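Speaker notes: Protective stop during memory module removal, Clondari disassembly cell
Presenter: Wojciech Adamczyk, Gutembridge site
Allow 4 minutes for the opening and keep questions until the end.

Opening

Good morning. My subject is a fault that occurred in May in the Clondari cell, where a robot arm takes apart used desktop computers. There was no injury. One motherboard was damaged and the cell was out of service for 7 working days. The fault itself was minor. The way in which we responded to it was less satisfactory, and I will spend most of my time on that part.

Background (keep short, most of the room knows the cell)

The computer is placed on its side on the bench with the side panel already removed by the operator. The arm then works on the parts inside the case in a fixed order set by the Iter control program. Memory comes out first, then the graphics card. Drives and power supply are left to the operator.

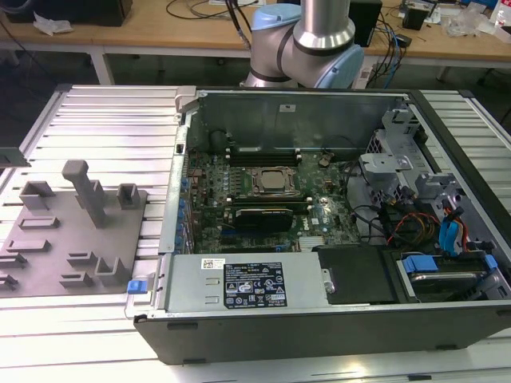 The order matters for what follows. Memory modules are held by latches, and the program assumes that the operator has opened these latches before pressing start. There was no check in the program to confirm it. The written procedure included the step, but it was on the second page, after the instruction to start the cycle.

What happened

The operator started the cycle with one latch closed. The arm gripped the module and pulled. The force rose to the limit of 60 newtons and the arm went into a protective stop, as designed. Up to this point the equipment did what we had asked of it.

The operator then cleared the stop from the pendant and resumed. The program repeated the pull from the same position. This was done 4 times in all. On the last attempt the socket separated from the board and the arm moved upward suddenly with the module still in the grip. The operator was standing outside the marked area.

(Pause here. Expect a question on why the arm moved so far. The answer is on the next slide.)

Findings

Eugeniusz Jakubowski led the review. His first finding was that the restart did not require anyone to look inside the case. A person at the pendant could clear the stop without taking a step.

The second finding concerned the upward movement. The speed limit for the pull had been set for a module that was already free. When the resistance disappeared, the arm continued to the end of the programmed path before stopping.

The third finding was that earlier stops of the same kind had been recorded only as lost time. They were never reported as safety matters, and the Yáñez maintenance team had no reason to examine them.

Changes made

The program now ends the cycle after a single force stop. It can be started again only from the panel at the bench, with the arm in its home position. Pull speed has been reduced and the path shortened. The latch step has been moved to the first page of the procedure and the operator must confirm it on the screen.

All protective stops are now reported to the shift lead on the day they occur, whatever the cause.

Open points

We have not yet decided whether to add a camera check of the latches. Trials have given mixed results with dark-colored modules. The graphics card step uses the same pull routine and is suspended until the review of that routine is signed.

(If time is short, skip the camera trials and go directly to questions. Copies of the revised procedure are at the door.)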